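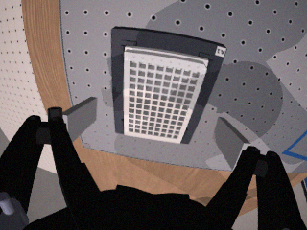 Plate handling cell, check before trial 84
Site: Dretelton, simulation bench
Checked by: Ecaterina Bălan
Read by: Davina Baird

1. Plate sits flat in the holder. OK.
2. Holder label A1 can be read. OK, but from the gripper side it is upside down. Please remember this when you write the positions in the log.
3. Fingers open wide, no contact with the plate before the close command. OK.
4. Grip force limit set in the Cirnel file. NOT OK. The value was 600, it must be 100. I corrected it and saved the file again.
5. Stop button tested from both chairs. OK.
6. Lift path free up to the top position. Not checked, I had no time before 16:00.

Comments
Davina asked me if the machine can already do this work alone at night. My opinion is no. To lift one plate is a small chore, and a person does it without thinking. The arm does it well when the plate is straight, but we did not try enough with a plate put in a little crooked. At Markau they want it in August. I would first finish point 6 and repeat point 4 after every restart.

Open: point 6, ticket 2144.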